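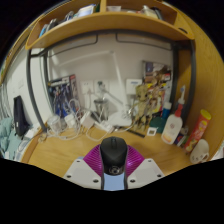 The black mouse, desk side

Trevisard Desk Forum > Comfort and Habits > Mousing with the other hand: month one

Joma
Member, 295 posts
January 28, 2020

OK so I finally did it. I moved the mouse to my left hand on the 11th and I've stuck with it at home and at work, and I am so happy I want to tell everybody! My right wrist had been grumbling since April, mostly in the evenings, and it's down to almost nothing now.

The first three days were awful. I overshot every button and closed the wrong tab over and over. Then one morning I noticed I'd answered a whole inbox without thinking about it. My right hand is free for the number pad too — if you do any bookkeeping, that alone is worth the trouble.

I did NOT swap the buttons. Left click is still left click, just with the middle finger. Anyone else do it that way?

Skukley
Member

Congrats! I did the same thing years ago, but I did swap the buttons, and I think you'll regret leaving them. Your index finger is the quick one. Why give it the job you do least?

Joma
Member, 295 posts

Because I share the computer at work and the next person would scream, haha. Also my middle finger is getting pretty quick!

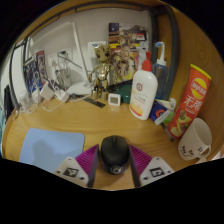
Tufa
Section Moderator

Great thread. I'm with Joma on the buttons. I've gone back and forth between hands for 16 years and leaving them alone is what makes that easy. I use the right in the morning, left after lunch.

A few things that helped me. Get a mouse with the same shape on both sides, since the ones with a thumb scoop are miserable in the wrong hand. Turn the pointer speed down two notches for the first week and bring it back up slowly. And play solitaire! Seriously, 17 games a day (my number, don't ask) did more for my aim than any work I was doing.

Skukley
Member

Solitaire I can get behind. Slowing the pointer I can't. Slower pointer means more arm travel, and my shoulder hated it.

Tufa
Section Moderator

Fair, I have a deep desk and plenty of room to swing. On a small one I'd probably leave the speed alone.

Joma
Member, 295 posts

Trying solitaire tonight. Does spider count?

Skukley
Member

Spider counts double. Still swap your buttons at home though — just try it for a weekend.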